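From the Kitchen Table: Clearing Up After a Shared Meal

When we started the monthly supper at Irkilville, I thought that cooking would be the difficult part. I was wrong. The cooking has its own energy, people come early, they chop and they talk. The difficult part is the half hour after the food, when everybody is full and a little sleepy and the table is covered with things which belong in five different places.

Some readers asked me in May how we manage the clearing up, because they want to start a supper in their own building. So this month I write about that and not about a recipe. The recipe for the lentil pie will come in the next issue, I promise.

First, a few words about our kitchen. It is small. There is one sink, one counter and a long table, and on supper evenings we feed 20 people from it. For the first year we carried everything straight to the sink, and the sink was full after two minutes. Then the plates stood on the floor, on the chairs, one time even on top of the radiator. A person who wanted to wash could not reach the tap. It was clear that the sorting must happen before the washing, and it must happen on the table.

Now we bring the sink's helpers to the table instead. The dish rack comes to the table. The trays come to the table. One container is for what will be thrown away. When a person stands up from the meal, they know already where to put the things in their hand.

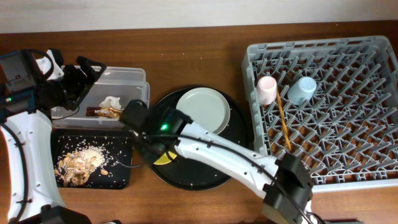

Hui-mei Kwan
Supper Coordinator, Irkilville Neighborhood Kitchen

I will begin with the container, as it makes the biggest difference. We use a translucent plastic one with rounded corners, and small dry trash goes inside it: a snack wrapper, a crumpled white piece of something that could be tissue or thin plastic. Before, I used a paper bag for this, and the bag always fell over. A low box with a wide opening is better. You can drop a wrapper in it without looking, and you can also see through the side when it is time to empty it. At the end of the evening I wipe it with a soapy cloth and it is ready for next time.

The black trays have a different work. Food leftovers go on a tray - crusts, rice, the bits of vegetable which the children did not trust. A pile of mixed food bits in one corner of a tray does not look pretty, I know. But it is much nicer than to find the same bits in the drain. The rim of our tray is low, so do not fill it too much. When the pile becomes as high as the rim, please walk with it to the compost bucket and scrape it there.

I ask everybody to keep wrappers away from the food tray. In our second month someone put the foil from a chocolate together with the potato peels, and Pinheiro Gardens, who take our compost, sent back the whole bucket. They were polite about it. After that I wrote a small card for each tray, but the cards became greasy and now we simply tell new people at the door.

Then the plates. Scrape first, stack second. If you put a plate with sauce on top of another plate, then you have two dirty sides to wash and not one. Please do not build a tower. Four or five plates are enough for one trip to the sink, and they should be the same size. Bowls travel separately.

The dish rack I want to defend a little, because two people have told me it is too large. It is large. We had a smaller one from Cirnen for the first winter and it could hold the plates of one family. On supper evenings we were drying by hand and putting wet dishes into the cupboard, and the cupboard began to smell. With a big rack, the plates can stand and drip while we drink our tea. Put a towel below it if the rack is on wood. Water will find the grain of the table, and after some months you will see a pale line there which no oil can remove.

About the table itself, we wipe it two times. The first time with a dry cloth for the crumbs, always toward yourself and into your hand. The second time with a damp cloth and only a drop of soap. Do not use the green scouring side of the sponge! I did this in our old kitchen on Reltley Street, and I am still sorry for that table.

If you want to start your own supper, you do not need to buy much. Look first in your cupboards for a baking tray with a rim and an old storage box which has lost its lid. Almost every home has one. You can put them out before the meal is finished, maybe when the dessert comes, so that people see them while they are still sitting. I have noticed that guests will help gladly when the place for each thing is already there, and they become shy when they have to ask.

One small request for our own next supper: we are short of dish towels. If you have cotton ones at home that you do not use, please bring them washed and leave them in the basket beside the kitchen door. Old ones are welcome, also with stains. We need as well one person who can stay until the last plate is dry and put the rack back on its shelf. I can do it most months, but in the next one I must catch the early bus home. Please write your name on the list by the fridge if you can stay.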